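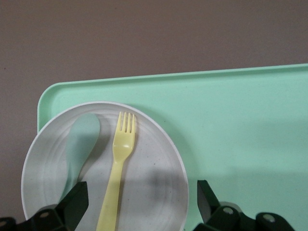
Will the tray robots take our jobs in the canteen?
For the moment they only change them. In our place the same people are here, but the work is different.

f_zervas wrote:
I am in the dish room at Herkier, second shift. Since October one arm from Stimico sorts the plates and the spoons and forks from the trays. We have 708 trays at lunch. Before, I did this with my hands and I talked with my colleague across the belt. Now I stand by a screen and wait for the red light. My back is better, this I admit. But the day is longer.

Treloar_B wrote:
I would take the screen any time. 40 trays in a rush and your wrists are finished.

f_zervas wrote:
You say this because you did not try eight hours of it.

vmonti wrote:
I don't agree with Bradley also. At Dunleavy they gave us the training but not the higher pay grade. We fix the jams, we clean the grippers, and on paper we are still dishwashers. Ask for the new job title before the machine arrives, in writing.

Treloar_B wrote:
Fair point about the pay. Who do you ask, the manager or the union?

vmonti wrote:
Both. I wrote to the manager first and it took three weeks.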